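Urio two-arm bench cell – set-up guide
Section 4: Arm clearance and fingertip height

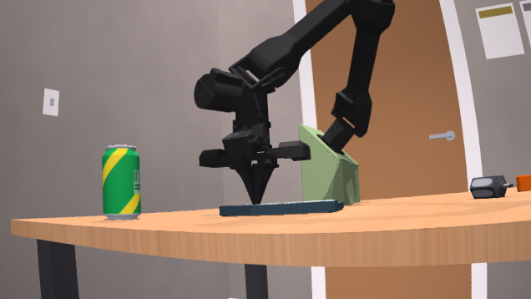

Reader's comment, from Relthorpe: we did the fingertip height before the clearance check, as the old sheet had it, and had to do the lot twice. Could the order be changed?

Changed, thanks. Clearance first now. If you still have the January sheet, bin it.

Applies to the simulated cell and the real one. Same steps, same values. Do it in the sim first – a clash there costs nothing.

Before you start
Speed down to 25 per cent. Both arms homed. Stop button in reach (real cell only).

Clearance
1. Load the Dirulell bench file. Check both arms show as connected.
2. Jog the first arm over the flat bar. Fingers closed, pointing straight down.
3. Bring the second arm in to the wedge from its own side, elbow out. Slowly.
4. Look at the upper links, not just the grippers. They run close near the top and thats where they catch.
5. Gap at the closest point must be 90 mm or more. Less than that, back the second arm off and swing the elbow further out. Measure again.
6. Save as a pair. Saving one arm only will overwrite the other with its home position.

CAUTION: never jog both arms at once during this part. One moves, one holds.

Fingertip height
7. First arm only. Lower until the tips are just above the bar. Last bit in single steps.
8. Stop at 3 mm. Use the feeler block on the real cell, the distance readout in the sim.
9. Store the height. Raise, lower again, compare. Repeat up to 4 times if the reading wanders.
10. Still wandering? Wrist bolts first, then the finger mounts. Tighten, go back to step 7.

Note: height is taken from the top of the bar. Bar moved to another spot, fine. Different bar, start again from 7.

CAUTION: the second arm must hold still on the wedge while you do this. If it drifts, the clearance you just saved is no good. Back to step 3.

Finishing
11. Raise the first arm. Then release the second and lift it clear. Always that order.
12. Home both, one after the other.
13. Export the pair file to the Grernley folder, initals and cell number in the file name.

Contact sensor set-up is in Section 5. Don't skip ahead to it with an unsaved pair – it clears the buffer without asking.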